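Home | Stories | Club News | Archive

THE NORKESERO TRIAL
By Marta Yatsenko
December

The Cernia Robotics Club convened at 2 to hear the final entry. Under the rules, each arm was allowed 60 seconds to lift the assigned object and return it unharmed.

Myung read the safety statement aloud – twice, as required – and released the stop button.

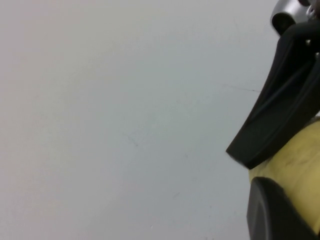 "The club will note the grip," said the senior judge. Myung noted it. The second hand passed the half minute, and the members of the Norkesero team held their breath in an orderly manner.

"Lower it," said Myung, and pressed the key.

Contact: Fimico Student Press | Back to top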